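# Le bac gris

Saadet Karaca est arrivée à l'atelier un dimanche d'octobre, à sept heures du matin. Elle avait la clé dans la poche de son manteau et elle la touchait souvent, comme on touche une dent qui fait mal.

Son oncle Necati Yüksel lui avait laissé le local avec tout ce qu'il contenait. Il vivait maintenant chez sa fille, dans une ville avec la mer, et il ne voulait rien récupérer. Au téléphone il avait seulement dit : « Les outils, tu les regardes un par un. Après tu décides. »

Elle a ouvert les volets. Dans le premier tiroir elle a trouvé des factures de la maison Litbridge, attachées avec un fil de cuisine. Une facture était de 3000 francs, et son oncle avait écrit à côté, au crayon : « trop cher, mais bon ». Elle a ri toute seule, puis elle a remis la facture à sa place.

Les outils étaient un autre problème. Elle ne connaissait pas leurs noms en français, et pour certains elle ne les connaissait pas non plus en turc. Pádraig Geraghty, le voisin, lui avait conseillé de commencer par un seul bac et de ne pas regarder les autres. C'était un homme qui avait vidé deux maisons dans sa vie et qui parlait de cela avec calme.

Alors elle a choisi le bac gris, sur la table en bois clair. Il restait peu de choses au fond, près du bord gauche, et cela lui a semblé un travail raisonnable pour un matin.

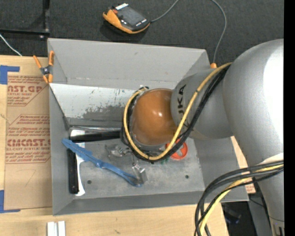
Par quoi faut-il commencer quand on trie les outils d'un autre ?

Par ceux qui ont un manche, parce que la main les comprend avant la tête.

C'était une phrase de sa mère, ou peut-être de son oncle, elle ne savait plus. Elle a pris d'abord le long manche noir. Il y avait une étiquette blanche avec des lignes comme un code-barres, et cela l'a étonnée. Necati arrachait toujours les étiquettes. Il disait qu'un outil avec une étiquette appartient encore au magasin.

Il l'avait donc acheté tard, peut-être la dernière année, quand ses doigts ne fermaient plus bien. Elle a imaginé l'oncle dans le magasin, avec ses lunettes sur le front, qui comparait les prix et qui ne demandait rien au vendeur.

À neuf heures, Wakana Kubo a frappé à la porte avec du thé. Elle voulait acheter la table.

— Je te donne 500, a-t-elle dit. Et je prends le bac aussi.

— Le bac est tout rayé.

— Je l'ai vu. Cela ne me gêne pas.

Saadet a bu son thé – il était trop fort, comme chez son oncle – et elle a réfléchi. La table, oui. Le bac, elle ne savait pas. Elle a passé la main sur la paroi claire, là où elle était usée, et elle a pensé à toutes les fois où quelque chose y était tombé avec bruit.

— La table, d'accord, a-t-elle répondu. Pour le bac, demande-moi dans un mois.

Wakana n'a pas insisté. Elle a repris sa tasse et elle a laissé l'autre sur le rebord de la fenêtre.

Quand elle est restée seule, Saadet a gratté un coin de l'étiquette avec son ongle. Le papier résistait. Elle a continué doucement, sans se presser, pendant que le soleil entrait dans le local.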